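Undalska grasp planner: progress report to Drakmont, May
2 min read

Work package two covers grasp planning and release for soft produce, developed in simulation before transfer to the Farina cell.

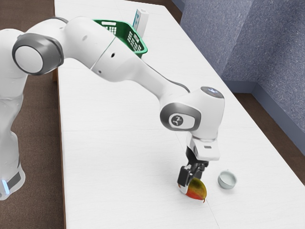
Brenda Sosa asked at the last review whether the planner still commits to a grasp before the place pose has been checked. It did until this period. The two queries are now solved together, and a grasp with no reachable release over the bowl is discarded before any motion is sent to the arm.

Control. The gripper closes under a position target with a force ceiling. The ceiling was a single constant - it is now read from a file for each type of fruit. The mango entry is complete. The pear entry is waiting on contact parameters from Drustham.

Planning. The regression set stands at 118 start poses, all on the white table with the basket and carton loaded as collision objects. Two poses still fail. In both, the planner returns a path that brings the elbow close to its joint limit and the time scaling step rejects it. Damián Zapata is testing a cost term on elbow angle.

Perception. Pose estimates are still taken from the simulator state. The rendered camera feed is connected and logged but does not yet drive the planner. This item is behind plan.

Tooling. Runs can be replayed from the log with the same random seed. Replay found a fault in which the bowl's collision mesh was loaded as a solid, so that any release below the rim counted as a collision. The mesh has been replaced.

Next period: camera-based pose, the pear entry, and a first dry run on the Farina controller. No change to the budget is requested.

Comments (2)

Telma Daza
Is the force ceiling applied during the lift as well, or only on closing?

Vicente Ibarra
Both. The lift uses the same value from the file.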